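Tredent extends single-sock collection to Dranddale and Lūse sites

August 23, 2018

Textile sorting firm Tredent has extended its single-sock collection to the Dranddale and Lūse depots, following a trial at its Zaltitz sorting hall. From December, unpaired socks handed in at any of the three sites will be accepted, graded and, where possible, matched for resale.

Single socks have until now been removed from the clothing stream at the first sorting table and sent directly to fibre recovery. Under the new procedure they are held for up to 18 weeks. A sock that finds a partner in that time is bagged with it and sold through the company's shops. A sock that does not is shredded for use as filling.

The Zaltitz trial handled 2000 single socks, of which some 600 were paired. The remainder went to fibre recovery in the normal way. Tredent considers the result sufficient to justify permanent storage racks and a dedicated table at each depot.

Sorting is carried out by hand on a plain, pale surface under even light. Each sock is placed on the table as it comes from the bag and is described on a short form before being flattened. The form records five features: length, main colour, knit, cuff and wear. Colour is entered first, as it decides which rack the sock is sent to.

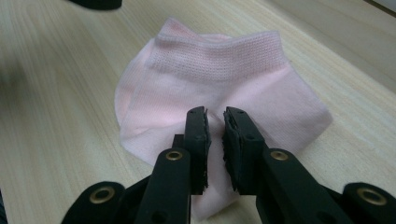

Reading time: 2 minutes

A pale pink ankle sock in a fine knit, with rows of tiny mesh dots around the cuff, would be entered as "ankle, pink light, fine, mesh cuff". The cuff entry carries the most weight in matching. Plain light-coloured ankle socks are among the most common items received and are difficult to tell apart by shade alone, particularly after repeated washing. A band of mesh, a rib or a turned edge narrows the search considerably.

Wear is assessed last, at the heel and toe, once the sock has been opened out. Socks with holes or thinned areas are not racked. Slight fading is accepted, provided that both halves of a pair have faded to a similar degree.

"We began by sorting on colour and size, and the light racks filled up with socks that looked the same and were not," said Tươi Quách, head of sorting at Tredent. "The cuff was added to the form in the second month. It takes a few more seconds per sock, and the number of wrong pairs fell to a level we can check by hand."

Pairs are checked a second time before bagging. The two socks are laid side by side, cuffs level, and compared for length and stretch. Pairs that differ in either are separated and returned to the racks with their original forms.

The depots at Dranddale and Lūse will use the same form and the same rack order as Zaltitz, so that unmatched socks can be moved between sites — a transfer is planned once a month. Racks are divided by length, then by colour, with light pinks, creams and whites kept apart from one another.

Households are asked to hand in single socks washed, dry and loose. Socks should not be knotted together or rolled into balls, and odd socks should not be pinned as pairs. Tights, slipper socks and compression stockings are not included in the collection and should be placed with general clothing.

Existing clothing collections are unaffected. Complete pairs may still be handed in with other garments and need not be separated.

Notes to editors

Tredent sorts used clothing and household textiles at Zaltitz, Dranddale and Lūse. Copies of the sorting form are available from the press office on request.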